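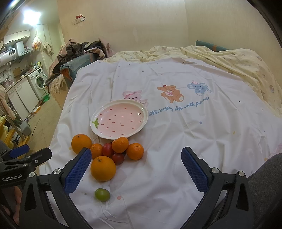
Does the smell ever come out, or am I just stuck with this mattress? A customer from Kerkar wrote in with that one last October and we get it in some form most weeks, so it goes first.

Usually yes. Sweat and spilled drinks come out fine. Old pet urine is harder, may take two visits. If it has gone right through to the core we'll tell you before we start, no charge for the look.

What do you clean?
Mattresses, box springs, padded headboards, fabric bed frames. Not waterbeds. Not pillows, sorry, cheaper to replace them. For sofas see the Upholstery page.

Where do you go?
All of Prundmont and Kerkar. Mabuza too but only mornings, the bridge traffic is bad after lunch. Anywhere else, call and ask.

How long does it take?
60 minutes for a queen, both sides. Kings a bit more. Bunk beds depend on how we can get at the top one.

When can I sleep on it?
Same night if you book before noon. Drying is 4 hours with a window open and a fan going. Longer in a damp room. Please dont make the bed early — trapped moisture is how you get mildew, and then you're calling us again.

What do I need to do before you come?
Strip the bed, all of it, protector too. Clear a path from the door. We need one working outlet and a place to park the van. Hot water we bring ourselves.

Memory foam?
Yes, but low moisture only. No steam. Foam soaks it up and wont let go of it. Check the label if you still have it, some makers don't want any liquid on the cover and we go by what the label says.

Do you treat bed bugs?
No. Call an exterminator first, then us after they sign off. We can't bring the machines into a home with live bugs.

What about blood, wine, coffee?
Blood is ok if you haven't used hot water on it. Wine and coffee, mostly ok. Tell us what you already tried, bleach especially. Bleach marks are permanent and we can't fix them.

Is the cleaner safe for kids and pets?
We use Jedevora, fragrance free. Keep everybody off the bed untill it's dry. Ask for the ingredients sheet if someone has allergies, the tech has one in the van.

How much?
$181 covers up to 3 mattresses at one address, any size. Headboards are extra, quoted by phone. Stairs are free.

Can I cancel?
Yes, up to 6 pm the day before. Text is fine.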